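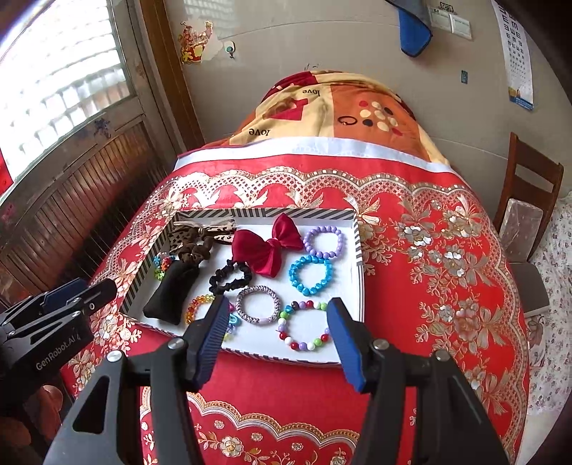 Tray with bow clip and scrunchie on a red tablecloth.

Gollex Interfaith Statements Set, version 5
README and data card, last edited 6/25/20 by Chiyo Higuchi

What you are getting

603 would have been a nicer story, but the set holds 600 public statements by religious councils, minority associations and the town offices that deal with them. Each one is a greeting, a condolence, a protest or an appeal. They were copied from websites and printed newsletters, put into plain text and given labels by hand.

I took over the set after version 3 and I trust it less than the people who built it did. Please read the part on labels before you publish a percentage.

Files

statements.csv has one row per statement, with id, issuer, issuer_type, language, topic, tone and body.
issuers.csv has one row per issuing body. There are 103.
notes.txt holds remarks from the labelers, unedited. Some are cranky. I left them in.
double.csv has the 127 statements that were labeled twice.

Encoding is UTF-8. The body field contains line breaks inside quotes, and at least one popular spreadsheet program will mangle them on import. Use a proper CSV reader.

Where the text came from

Most of it was collected under the Zokia project, which wanted to know whether councils that sign joint statements go on to speak up for each other later. The remainder came from the Holzer newsletter collection and was typed in from paper. The typed part has more spelling errors. We did not fix them, and I would not assume that every error was in the original.

The set is not a sample of anything. A body got in if it had a website that was up when the collector looked, or if its newsletter was in a box at Holzer. Small congregations with no web page are missing. So are groups that were never invited onto a council, and those may well be the ones you care about. An earlier README called the collection "representative of interfaith dialogue." I took that sentence out.

Labels

issuer_type is fairly safe. It takes one of these values: council, association, congregation, office, other.

topic is usable if you merge "holiday greeting" with "anniversary." The labelers could not keep them apart, and half the time the statements don't either.

tone is the one I would leave alone. The values are warm, neutral, critical and mixed. The guidelines asked for the tone "toward other communities," but many statements mention no other community and got "warm" anyway, as far as I can tell for sounding polite. A public office congratulating everybody on a day of tolerance is doing its job. Whether that shows any tolerance is a separate matter, and this column can't tell you.

On the double-labeled statements, the two labelers agreed well on issuer_type and poorly on tone. I am not printing a single agreement score. The old one was computed after the labelers had talked over their differences, so it measured very little.

Language

All statements are in English. Many are translations made by the issuer, and the English version is sometimes shorter and milder than the original. The translated column was dropped in version 4 when we found it had been filled in by guesswork. If you know the original language of an issuer, go and read the original.

Things people have asked to use it for

Ranking councils by how tolerant they are: no.

Training a classifier for hostile speech: there is almost none in here, so it would learn nothing useful.

Studying the stock phrases of joint statements: yes, this is probably the best use. The openings repeat a great deal.

Tracking change over time: only with care. Dates in the body text are often the date of the event and not the date of issue. There is no date column for that reason.

Brolatex export

A Brolatex template for printing the statements came with version 2 and still ships in the extras folder. I have not tested it against the current columns. It expects the old translated field and will probably stop there.

Removal and corrections

An issuer can ask for its statements to be taken out. Send the id and the name of the body through the Gollex contact form. Removed ids are not reused, so gaps in the numbering are normal.

Corrections to labels are welcome if you quote the line that changes your mind. "This feels warmer than neutral" is not enough, and we have had several of those.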